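Storage Working Group, January meeting
Held in the second-floor meeting room at Irnel, Monday, 4:00 p.m.
Chair and minutes: Gertraud Bühler

1. Last minutes
Accepted. The item on shelf labels was marked "done" last time. The chair asked who had checked. Left open.

2. Low cabinet
The proposal from Gisler is to keep all the blue boxes in the middle compartment of the low cabinet and nothing on top. The chair doubts this will last. The same rule was agreed for the old cupboard and held for almost 3 weeks.

Discussion of the single shelf. One view was that a second shelf would help. The chair noted that we have yet to fill the one we've got, and asked to see it full before any money is spent. The quote from Drundar stands at $116 for one shelf, fitted. No decision.

Keys: the left section has its own door and should be kept shut between uses. It is still unclear who holds the spare key. Two people thought it was the other one.

3. Paper list
The Vundadano inventory gives 1,062 items for the whole floor. The chair does not believe this figure – it includes things thrown out before the move. Gisler says the list is "mostly right." Gisler to mark which parts are right.

4. Carpet
Complaint that the cabinet doors drag on the carpet when opened wide. Nobody at the meeting had noticed it. To be tried again with both doors before anyone calls Drundar.

5. Actions
Gisler: box rule in writing, one page at most.
Bühler: ask about the spare key.
Shelf quote: held over to the next meeting.

Closed at 4:50 p.m.
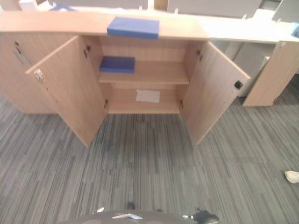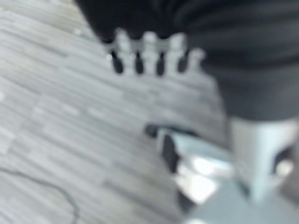 First picture: middle compartment of the low cabinet, doors open, one blue box on the shelf and one on top (item 2).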